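Best way to fold a t-shirt that came out of the wash in a knot?

plulen70
My brown tees come out twisted into a rope. I shake them, fold them, and they still look slept in. Do you flatten them first or just fold?

gerlach_b
Flatten first. Lay it sideways on a table, pull the top edge straight, then smooth toward the hem. Takes me around 13 seconds a shirt.

Prarnalov
Disagree. Shaking is enough if you don't overload the washer. I quit flattening years ago and my drawer looks fine.

gerlach_b
Fine for thick cotton. Try that with a thin tee and you get a crease across the front.

plulen70
Mine are thin. No big table though, only the bed.

plesmont_laundry
A bed is too soft – the cloth drags on the blanket. Use a counter or a smooth tabletop. I'm with gerlach on this one. Corners first, and leave the sleeves for last. Small wrinkles don't matter if it's going in a drawer.

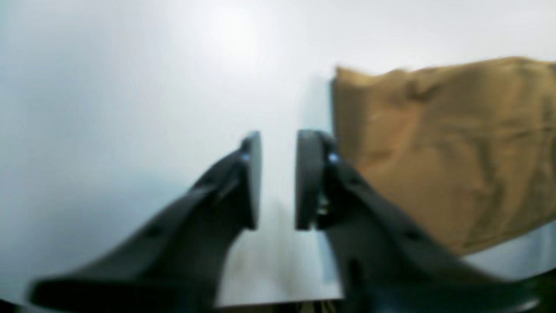
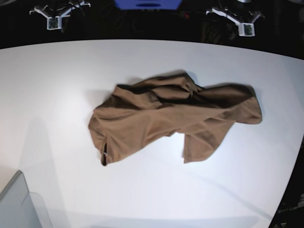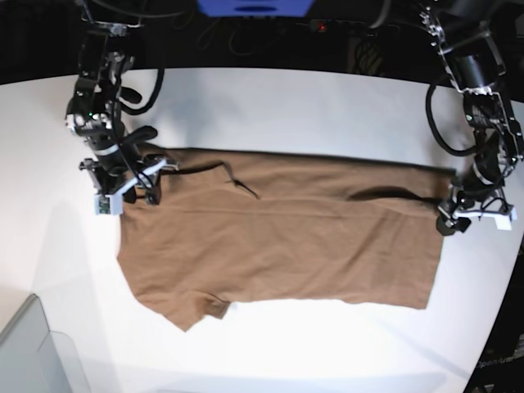 Last two: brown fabric bunched up on the white table, and a brown tee spread out flat.

Prarnalov
Still has wrinkles in the flat one. I'll stick with shaking.

plulen70
Trying the kitchen counter tonight. Thanks all.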